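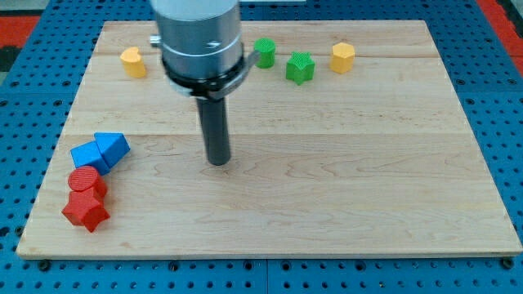

our board with the blocks on it, pusher up top

steveck_fan
Okay so this is the summer club project I keep going on about! The task is called Fadora (team name, long story) and you give the arm a sentence like "push the red star over to the yellow heart" and it has to do it with nothing but that rod. No gripper. We've got 42 sentences on our list and it handles the short ones pretty well, but anything with two blocks squashed together goes bad fast. It shoves the red star and the red cylinder comes along for the ride. Any ideas before demo day?

tasier
Love this. First thing I'd try is a smaller step. How far does the rod move before you look again?

steveck_fan
46 mm, Maricruz Serrano picked it back in January and we never touched it.

tasier
Well there you go lol. That's huge for blocks that size. Cut it in half and see.

nava_k
I don't think step size is your problem. With a cluster like the one on the left there, any push on the star is going to drag on its neighbor. I'd add a separate "break up the pile" move first and only then go for the target.

tasier
Disagree, that's an extra behavior to debug and then you've moved blocks the sentence never mentioned. Does your scoring ding you for that?

steveck_fan
It does, 2 points for every block you knock out of place that wasn't in the sentence. So I'm kind of scared of the pile move.

nava_k
Fair, didn't know about the penalty. Then at least pick the side you push from. Come at the red star from the cylinder side so you're pushing it out into the open, there's tons of bare board to the right.

steveck_fan
Ooh, we always take the shortest path to the block, never thought about which side. Trying that AND the smaller step tonight.

tasier
One at a time!! Or you won't know which one helped.

steveck_fan
Fine, fine. Smaller step first. Will post the scores Mon 27 July after club.

nava_k
Still betting on mine :)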